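Home Network Tips: Keeping Your Router in Good Order

Many people write to me about slow internet at home, and in most cases they have never opened the settings of their router. It sits on a shelf in the hall for years, and one day strange things happen with it. In these tips I collect what I do in my own house and in the houses of my relatives. You do not need to be a technician. You need one free evening and a sheet of paper.

Change the admin password first

The router has two passwords, and people mix them. One is for the wireless network, the other is for the page where the settings are. The second is the more important one, and very often it is still the one from the factory, which anybody can find in a list online. My old Birkett router came with the word "admin" for both the name and the password. I used it like this for two years, and I am not proud of it.

Choose a long password made of several words which have no connection with each other. Write it on paper and put the paper in the drawer with the warranty cards. A sticker on the router itself is practical, but then every guest can read it.

Update the firmware

Firmware is the program inside the router. Makers repair security holes in it, but the repair does not help you until it is installed. Open the settings page and look for a menu called "System," "Maintenance" or "Administration." If there is a box for automatic updates, mark it. If there is no such box, check by hand. I do it in September, when I also change the batteries in the smoke alarm.

Do not switch off the power during an update. Mine needed 7 minutes, and for most of this time all the lights were dark. Have patience and drink a tea.

Turn off what you do not use

Remote management allows someone to open the settings page from outside of your house. Almost no family needs it. Turn it off. The same goes for WPS, the button for quick connection. UPnP is more difficult to judge, because some game consoles want it. I turned it off and waited one week. Only the voice chat in one game complained, and I opened a single port for it by hand.

Make a separate network for the small devices

Cheap cameras, smart plugs and lamps are often the weakest part of the home. When they are taken over, they can be used to send junk traffic to strangers, and the owner feels only that films load slowly. Most routers can make a guest network. I called mine Penance, as a joke for the family, and everything with a plug and an app goes there. The computers and phones stay on the main one, which is called Ustden.

When you move the devices, do it one by one and test each before you go to the next. I tried to move all of them together and lost an evening with the heating control.

Look in the log

The log is a long and boring list, but it is good to know how it looks on a normal day. Mine had 1,151 lines when I opened it for the first time, and nearly all were phones coming and going. If you see many failed logins to the settings page, change the password again and check that remote management is really off. 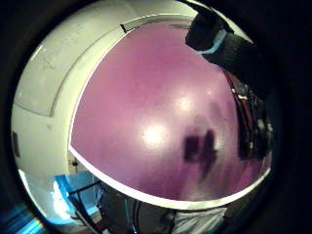 Dorothy Yeoman wrote that her Surkeo router put remote management back on after an update, without any message, and that she now looks at this setting every time a new version comes. She also asked if a restart every night is useful. In my opinion no -- once in a month is enough, and if the router needs it more often, something else is wrong with it.

Keep a copy of the settings

When all works as you want, save the settings to a file. The button is usually called "Backup." Put the file on a USB stick and not only on the computer, because you may need it when the network is down. After a factory reset I had everything back in 5 minutes. The time before, without the file, I needed 45.

Comments (7) Shares (45)

Related tips
Where to put the router in a long apartment
Labeling cables behind the desk
Old phones: what to erase before you give them away
Passwords on paper, and where to keep them

Contact | Copyright, all rights reserved | Back to top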